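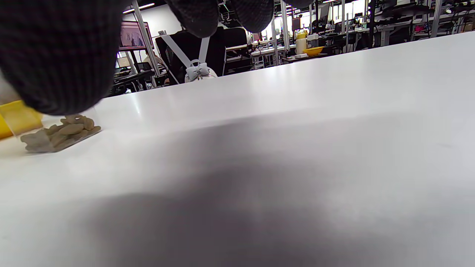 Section 4: Filling and starting your Gramura planter

By now you should have the outer trough standing where you want it, with the inner liner clicked in and the filler tube upright in its corner. If any of that sounds unfamiliar, do please go back to Section 3, as it is a great deal easier to put right while the planter is empty. We like to begin the filling by going through the drainage pebbles a little at a time on a pale, smooth surface. You can see how well a small heap of beige, lumpy pieces stands out on a white table, and it is much easier to look over than a full bag. Wear gloves if your skin is sensitive (knitted ones are perfectly all right while everything is dry, but change to rubber ones before you start rinsing).

Before you start

You will need the bag of drainage pebbles, the fleece mat, potting compost, a watering can and an old towel for the floor. Allow yourself a quiet hour. It doesn't really take that long, but it is pleasant work and there is no prize for rushing it.

Caution: a filled planter is very heavy. Decide on its final place now, and do not try to lift it by the liner handles once the compost is in. They are meant for the liner alone.

1. Pick out any crumbs and broken bits from the pebbles and put them aside. They can go in the bottom of an ordinary flowerpot.

2. Rinse the pebbles in a bucket of cold water until the water runs fairly clear. Pour the cloudy water on to the garden and not down the sink, where the grit will settle in the bend and give you trouble later.

3. Spread the pebbles in the bottom of the liner to the depth of the moulded line. Shake the liner gently from side to side and they will level themselves.

4. Check that the foot of the filler tube is standing among the pebbles and has not ridden up on top of them. Give it a small twist. It should turn, but it shouldn't wobble.
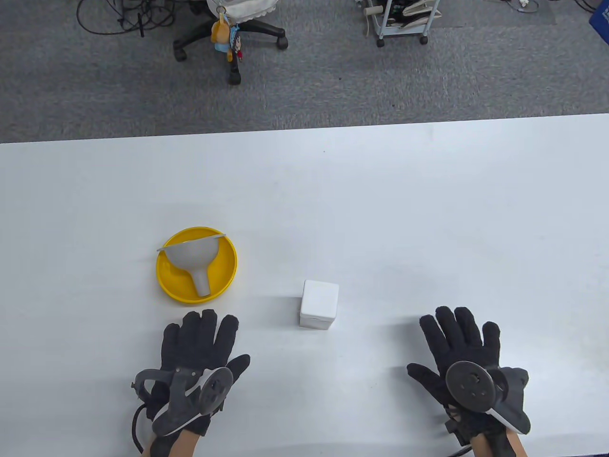
5. Lay the fleece mat over the pebbles with the fluffy side up, and tuck the edges in all the way round. The slot goes over the filler tube. If the mat seems too large, leave it so and let it ride up the sides a little; please don't trim it.

6. Add the compost in layers, firming each one lightly with your flat hand. Stop two fingers' width below the rim, or the first good watering will bring it over the side.

7. Put in your plants and water them from above, slowly, with the rose on the can. Do this by hand for the first 16 days, while the roots find their way down.

8. After that, pour 1000 ml of water down the filler tube and watch the float. Top up a little at a time until it reaches the upper mark.

Note: the float can be sluggish on its first outing. Tap the tube with a fingernail and wait a minute before you add more. If it still hasn't stirred, lift it out, wipe it and drop it back in.

Note for owners of the older Bivgate trough, sold from 1994: your liner has no moulded line. Nurhan Yazıcı, who looks after our letters, suggests marking the depth on the inside with a wax crayon before you fill it, and several of you have written in to tell us how well that works.

Caution: if the planter lives outdoors, empty the reservoir in November and leave the drain plug out until the frosts are over. Keep the plug somewhere you will find it again! Spare ones can be ordered from our Pronwood shop, and they fit both the trough and the tall model.

Feeding is covered in Section 5.

Text revised 10/6/23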